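3.2 Collecting demonstrations with hand-held grippers

All demonstrations for the bag tasks were recorded with the hand-held grippers and without a robot present. An operator holds one gripper in each hand and does the task as they would with their own fingers, opening and closing the jaws with a trigger. The wrist view and the jaw opening are logged together. We chose this method after a short trial with remote control, in which the same operators drove a pair of arms from a desk across the room. Remote control gave us data that matched the arms exactly, but thin plastic was hard to handle that way. Operators could not feel when the film was between the fingers and often closed on air, or closed on two layers when they wanted one.

The hand-held grippers do not give full touch either, but some of the pull of the bag comes through the handle. In the trial, operators told us they used this pull to judge whether a grasp had taken. It also let them work at close to normal speed. The cost is that a person can reach into poses the arms cannot, and these have to be removed later (Section 3.4).

The tasks were drawn from the waste-handling routine at the Brerkbridge site, where bags are opened, fitted, gathered and closed many times a day. We used unused bags of the printed kind in all sessions. Each demonstration covers one stage only. We tried recording the full routine in one take and found that a slip late in the take spoiled the earlier stages as well, so the routine was split.

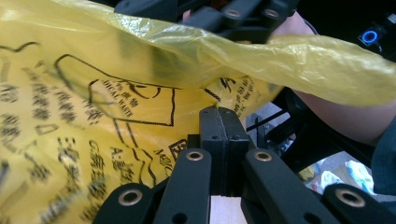 Figure 3. Wrist view from one gripper during a bag demonstration. The fingertips are closed on the film; part of a second gripper is visible behind the fold.

Bag film is a poor fit for methods that track an object by its outline or by a fixed set of points. The shape changes with each movement of either hand, and the surface is shiny enough that bright patches can be taken for edges. Printing helps in one way, as it gives the image encoder some texture to work with, but the print moves and folds with the film. In Figure 3 the thick outline of the printed box still has one sharp corner while its left side bends with the plastic, and another patch of print close to the fingertips has been squeezed together by the gathered film. A policy that learned to aim at the printed box would therefore be aiming at something that does not keep its shape. For this reason we did not label any printed features, and we trained on the raw wrist views with only light colour changes applied.

The two wrist views are often very different at the same moment. One may show a clear grasp while the other is mostly covered by the bag. We keep both streams in every case and do not ask the operator to hold the bag so that the cameras can see. Early on we did give that instruction, and the result was stiff, slow movement that nobody would use in ordinary work. Operators are now told to look at the bag and forget about the cameras.

The instructions given to operators are short. They start each demonstration with both jaws open, take the first grasp with whichever hand is nearer, and hold still for a moment at the end so that the stop point is easy to find. They may regrasp as often as they like. A dropped edge is left in the recording if the operator picks it up again and finishes the stage, as we want the policy to see how a person recovers. If the operator gives up, the take is marked and set aside.

Phyllis Holroyd trained the operators and sat in on the first sessions. She noted that new operators tended to pinch the film very near its edge, where it slid out under a light pull, and that most moved to a deeper pinch after some practice. Practice takes were stored separately and are not part of the training set. Her notes also led us to change the rubber on the trigger, which had been tiring to hold down through the longer stages.

3.3 Checking and dividing the data

We collected 680 complete takes in the gathering stage, which is the hardest of the four. Each was played back by a second person who had not recorded it. Takes were dropped if the two streams had come out of step, if the position track had jumped, or if the stage had not been finished. This left 643. The Galudell tool was used for playback and marking, with one small addition that shows the jaw opening as a line under the video.

Position tracking failed most often when the film lay close over a lens for a long stretch. The tracker then has only moving plastic to follow and reads this as motion of the hand. Short losses were filled from the motion sensor in the handle. Where the loss was too long for this the take was dropped – we did not try to repair it by hand.

The remaining takes were divided by operator, so that no person appears in both the training and the test portions. Dividing by take gave better scores in our early runs, but those scores did not hold up when a new operator's takes were used for testing.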